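Installing the Update by Hand

Most of you can skip this part. If your Vudberg reader is on Wi-Fi and you leave it charging overnight, the new software usually shows up by itself. But if you're impatient like me (or your reader keeps insisting it's up to date when it clearly isn't), doing it by hand is pretty painless.

Before you start

Charge the reader to at least 30 percent. Mine refused to update below that and didn't bother to tell me why, it just went back to the home screen! You also need 400 MB of free space, so you might have to clear out a few audiobooks.

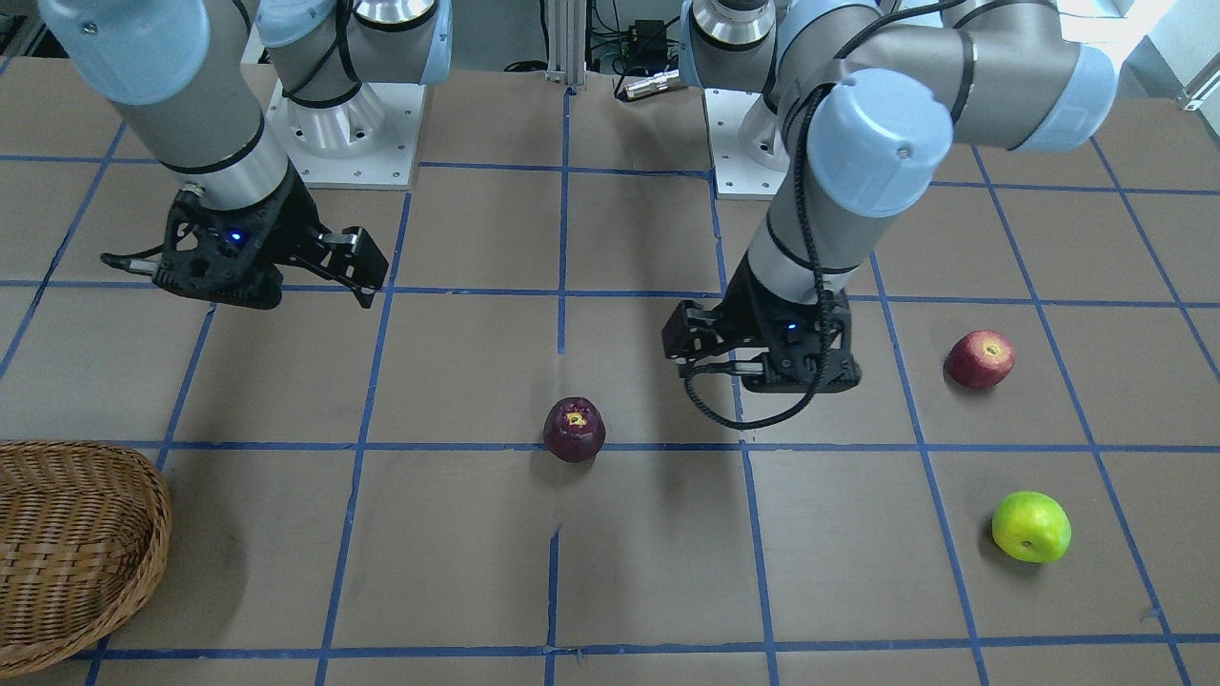

You'll want a cable that carries data, too. Plenty of the cheap ones only charge, and if your computer doesn't react when you plug in, try a different cable before you blame anything else.

Caution: Back up your notes and highlights first. Books you bought will download again, but anything you copied over yourself might not survive if the update goes wrong.

Steps

1. Download the update file for your exact model. The Cesto and the Cesto 2 use different files, and the names look almost the same, so read them twice.

2. Connect the reader to your computer and tap Connect on the reader's screen.

3. Unzip the download. You should get one folder called "update". Leave the name alone.

4. Copy that folder to the top level of the reader, next to your books folder. Don't put it inside anything.
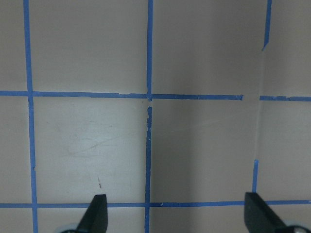

5. Eject the reader properly, then unplug it. The screen goes blank and the restart begins on its own.

6. Wait. Mine took 10 minutes, and the progress bar sat still for most of that. Please don't hold down the power button, however tempting it gets.

Note: On a Mac, you may see a few extra hidden files next to the folder. They're harmless and you can leave them there.

Checking that it worked

Go to Settings, then About This Reader, and compare the software version with the one on the download page. If it's still the old number, the folder was probably in the wrong place, so go back to step 4. Keisha Yazzie wrote to me in October about this very thing, and she had an "update" folder sitting inside another "update" folder. I've done that one myself, more than once.
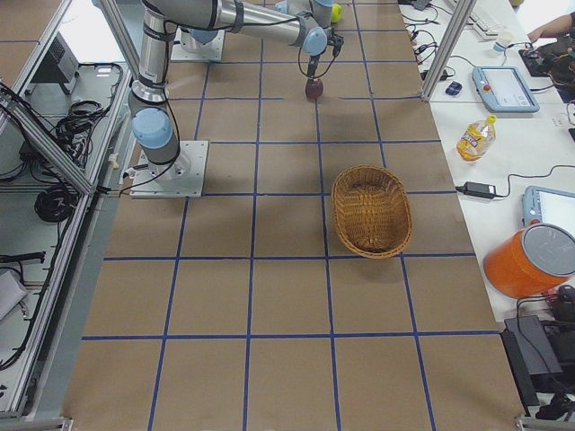

Your font settings may go back to the defaults after the restart. I had to set my margins again and pick my usual font from the list, but my bookmarks and reading positions were all fine. Fonts you added yourself should still be there, though they can take a minute to appear the first time you open a book.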